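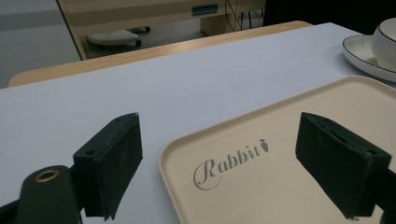 Slide 1: Gripper view, cream tray, cup and saucer up the back.

Leave this one up while people find seats. Say hi, thank Afia Abugri for the invite, check they can hear me down the back.

So, hello! I'm going to talk about collecting demonstrations by hand, meaning a person holds the gripper and does the job while the camera on it records. I've done a silly amount of this over the past year at Drinholm, and I've got opinions (you've been warned).

Point at the fingers. Dark green, with that fuzzy, felt-like stuff on the inside faces. I get asked about the fingers more than anything else in the talk, so get in early and say questions are welcome as we go.

Then point at the tray, the one with Rabbit written on it and the little carrot. The task I want them thinking about is dead simple: get hold of the rim, shift the tray over, let go. We ended up with 3,000 demos on the tabletop tasks and I binned 40 of mine in the first week. I was rushing! I'd come in fast, bump the rim, back off and have another go, and the policy learned the bump beautifully. Pause for the laugh, if there is one.

What I do now is slow down before the fingers close and keep the thing I'm grabbing in view the whole way. Cream tray on a white table is a rotten colour combination for a camera, so I'd want plenty of those. Vary where the crockery sits too. We had one batch where the cup never moved between takes and the model got very attached to it.

Mention Cenen here (our labelling tool) but don't demo it, the wifi in this building is hopeless. Grelteo folks will ask about file formats. Tell them to grab me at morning tea.

If I'm running over, skip the Pereyra comparison and go straight to the 2 training runs. The short version is that the run on 2,000 cleaner demos beat the run on the full lot, and I was pretty grumpy about it, having recorded a fair chunk of the rest myself.

Next slide, training curves. Drink some water first.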